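Início | Bairro | Cultura | Comer fora | Contato

Sopa da Lockwood volta a encher a rua
5 de outubro de 2019 – por Rocío Alarcón

Eu jurava que a noite da sopa na rua Lockwood ia ser fraquinha este ano, com o frio que fez a semana inteira, mas me enganei feio! Foram 458 tigelas servidas, e a última saiu quando eu ainda estava na fila pela segunda vez (sim, repeti, e repetiria de novo).

Pra quem nunca foi: cada casa participante faz uma panela, a gente compra a tigela na entrada e vai provando de portão em portão. Este ano foram quatro sopas, e a de abóbora com gengibre da Joanne Garside ganhou a votação com 30 votos de vantagem sobre o caldo verde. Eu votei no caldo verde – não me arrependo.

O dinheiro vai pra reforma da cozinha do centro Clusta, onde funcionam as aulas de culinária das quintas. A Joanne me contou que a ideia é trocar primeiro a pia e o fogão, e deixar a pintura pra depois. "Pintura a gente faz num domingo, com pizza", ela disse, rindo, ainda de avental.

Teve reclamação também, claro. A rua fechou mais cedo do que o cartaz dizia e muita gente deu a volta pela praça Kison procurando vaga. O pessoal da organização prometeu avisar melhor na próxima, que já está marcada pra dezembro e vai ter chocolate quente.

Ah, e quem levou tigela de louça emprestada pode devolver no centro durante a semana – basta deixar na portaria, lavadinha, por favor!

Comentários

Marli: A de abóbora estava boa, mas faltou sal.

Tadeu R.: Rodei a praça inteira e desisti. Em dezembro vou a pé.

Cida: Alguém ficou com a minha tigela azul de borda lascada? Era da minha avó.

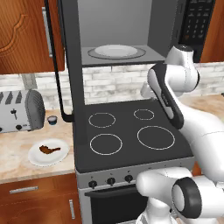
Rocío Alarcón: Cida, pergunto na portaria na segunda e te escrevo!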